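Home | Syllabus | Readings | Labs
Filed under: Course Handouts, Buying Automation

Handout: Reading a Vendor Demo (Tenlow Cup-Handling Package)

Tenlow sells this as a ready-made skill for robot hands.

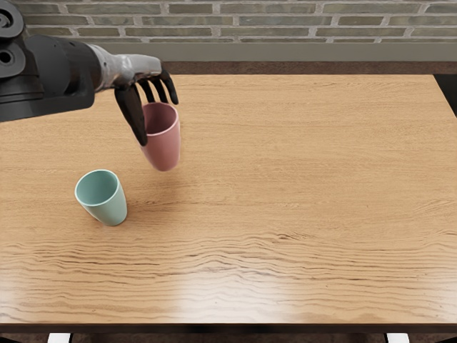

The brochure claims 77 percent success over 200 trials. Ask what counted as a success. Is a lifted cup enough, or must it be set down somewhere useful? Tenlow doesn't say.

Also missing:
- how far the cups were moved between trials
- any result from a real arm. A simulator's friction is whatever someone typed in.
- the price after the March trial license ends

Holtura's rival kit is no more open, but it does publish its failures. Read both data sheets before lab and bring 2 questions you would put to the sales rep.

Contact the course office | Back to top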